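**Two-arm demos with cable-wrapped headsets – leader arms or hand guiding?**

---

**torque_ripple** wrote:

Continuing from the sorting thread, which was getting long. We are recording demonstrations for a headset return line. The task is to pick a pair of over-ear headphones out of a heap, free it from whatever it is caught on and hang it up. Two arms, facing each other, driven from two leader arms by one person. Recording rate on the joints is 96 Hz.

So far we have 1,788 episodes. I have gone through the log and marked 468 of them as unusable. Nearly all the bad ones fail in the same phase: the operator has one gripper on the headband and one near the cable, and then sits there for several seconds making small corrections. The policy learns the sitting.

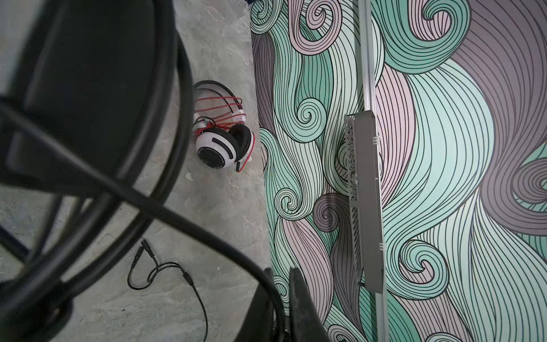
The white pair with the red cable wound round the headband is the worst case. If you close on the headband you close on the cable as well, and then the second arm is pulling against the first. The black splitter lead is a nuisance of a different sort. It is thin, and by the time it matters it is usually behind something.

Questions:

1. Is anyone hand guiding both arms for this kind of work?
2. Do you trim the pauses, or throw the episode away?

---

**kuvent_user** wrote:

1. No. I tried it on a Kuvent pair in February. With a person holding each wrist you get hands and sleeves in every camera view, and the policy then has to run without them. You can replay the joint path afterwards with the people out of the way, but a cable does not fall the same way the second time, so the replay is a demonstration of something else.

2. Trim, with care. If the gripper is closed and under load, the pause may be doing work. I cut only where both arms are still and both grippers are open.

---

**Eamon Lenihan** wrote:

I disagree with the first half of that. Hand guiding is poor for the full task, I grant you, but it is good for the grasp alone. You feel the finger touch the headband. On a leader arm with no force feedback you feel nothing, and that is where the dithering comes from. The operator is waiting for their eyes to tell them what their hand would have known.

What we did at Ó Conaill was split it:

- Guide one arm by hand to the grasp pose, record that as a short segment, step away.
- Do the untangling from the leader arms, starting from the grasp.
- Keep the wrist view on the operator's screen for the close work, even if they say they do not want it.

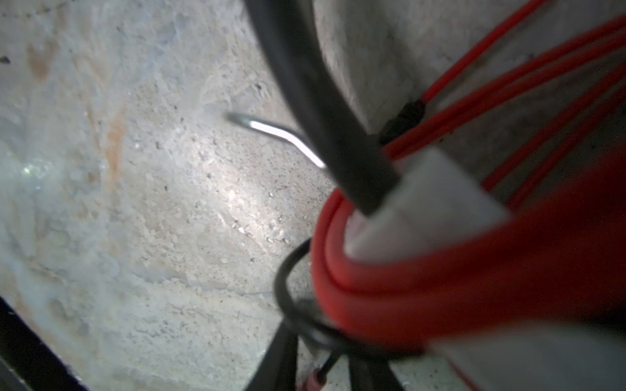 ### Re: wrist view on the screen

**torque_ripple** wrote:

They don't want it. I have asked. The complaint is that close in you lose all sense of which loop goes over which. Red cable at that range is a large red smear, and the thin black loop comes and goes against the other black parts. The operators look at the overhead view and guess the depth.

I will try the split. My worry is the join. Where the guided segment ends and the leader segment begins there will be a jump in speed, and probably a change in grip force too.

---

**kuvent_user** wrote:

There will be. Eamon's method gives you a neat grasp and a seam straight after it. I have seen policies stop dead at a seam like that, because every example they were given also stopped there.

---

**Eamon Lenihan** wrote:

Only if you leave the stop in. Drop the last few frames of the guided part and the first few of the driven part, check that the joint positions match, and blend. It is dull work but it can be scripted. If they do not match, bin the episode. I am not claiming it is free.

---

**dead_band** wrote:

Can you post the whole cell? Hard to say anything useful about reach from wrist pictures. Also, what is the order of work? One pair at a time, or both in together?

---

**torque_ripple** wrote:

Both in together, a white pair and a black pair. Arms are on a common rail at the front. The patterned wallpaper is on all the walls you see and it stays up for this batch.
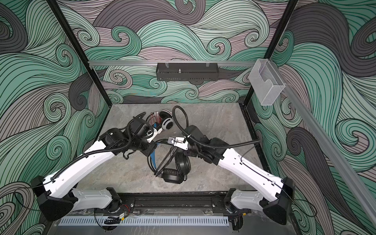 The operator is told to take whichever pair is on top. In practice each one has a favourite arm and starts with that, so the data has two habits in it. I have tagged the episodes by operator but have not trained on them separately yet.

---

**dead_band** wrote:

Thanks. Two remarks.

With the grippers that close together over the heap, each arm's wrist housings and conduit will be in the way of something. I would have the operator park one arm well back until the first grasp is made. It costs time per episode but it gives the policy a clear start. We wrote it into the Jondumlow operator sheet as a fixed step, in these words: "Second arm does not leave its rest pose until the first gripper is closed."

Second, "whichever pair is on top" is not an instruction. Two people will look at that heap and disagree. Say white first or black first and let the heap vary.

---

**kuvent_user** wrote:

Agree on the parking. Not on the second. If you fix the colour you will get a policy that digs for a white pair underneath a black one, with the cable going tight as it does so. I would rather have the two habits and a tag.

---

**dead_band** wrote:

Then lay the heap so that the named pair is never underneath. You control the reset.

---

**kuvent_user** wrote:

On the bench, yes. On the return line they arrive as they arrive.

---

**torque_ripple** wrote:

Both fair. The reset is done by hand at present, so I can do some of each and tag them.

Plan for the next batch: second arm parked until first grasp, guided grasp on the white pair only, black pair left as it was for comparison. Trim only with both grippers open. Eamon, is the blending script something you can share, or does it belong to Ó Conaill?

---

**Eamon Lenihan** wrote:

The script is theirs. The method is a straight cross-fade on joint positions with a limit on the velocity step – an afternoon's work to write again. Estetti arms report position late compared with the gripper state, so if yours are those, line up the time stamps before you do anything else. I lost a week to that.

---

**torque_ripple** wrote:

They are not, but I will check the stamps anyway. Will post the reject count when the batch is in.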